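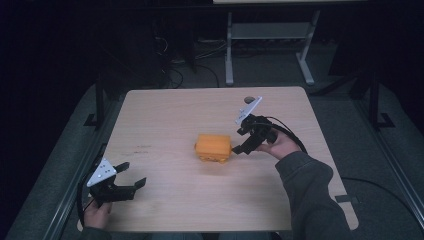 Figure 2. Tabletop with an orange block and two hand-held grippers.

Home Articles Methods Careers Contact
7 min read

3.2 Practice interviews and offer rates

Applicants at the Rerville career center were placed in one of two groups. The first worked through the Walczak case workbook alone. The second used the same workbook and also sat 20 practice interviews with a partner, spread over a term that ended in April. Both groups were then interviewed by Nitel, a consulting firm that hires from the center every year.

The paired group spoke more clearly about costs and pricing, and asked more questions before giving an answer. Scores on mental arithmetic did not differ between the groups. Applicants who had already used the Cukevance question bank, around 800 items long, were left out of the comparison. Offer rates were higher in the paired group, but the gap was small and we do not treat it as settled. Section 3.3 reports the results by degree subject.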